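What the robotics class at Flestton doesn't teach

My daughter's school replaced shop with a robotics elective two years ago, and I have been the parent who asks annoying questions about it ever since. In March I sat in on a session. It was a Tuesday, 15 students, one teacher, no robot. The whole course runs in simulation now.

The teacher, Amber Van Hecke, is good. She knows her stuff and the kids like her. Their project this term is to get a simulated gripper up close to a piece of furniture in a virtual room, and the furniture is fancier than anything I own, dark wood trim with gold carvings all over it. I asked why. She said it came with the room.
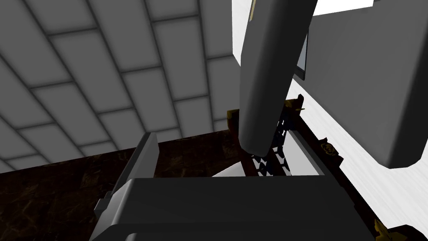 I watched one team work at this for most of an hour. They changed a number, ran it, changed the number back. When the run went badly they hit reset. In 11 weeks no one in that room has stripped a screw, pinched a finger or had to explain to Mr. Melis down the hall why there is a dent in his door. I think those are large parts of the education, and I don't see where the students are supposed to pick them up.

The defense I keep hearing is cost. A real arm is expensive and the software license is 60 dollars a seat. Fine. But the old shop had a drill press older than me, and kids walked out of there able to fix a hinge. What do these kids walk out able to do? Inese Kairys, who judges the regional contest, told me the simulated entries look better every year and the hands-on ones get fewer. She meant it as good news.

I'm not asking the school to drop the class. I'd like one cheap motor per team, bolted to a real table, for the last three weeks. Let it jam. The board has my letter and so far hasn't answered it.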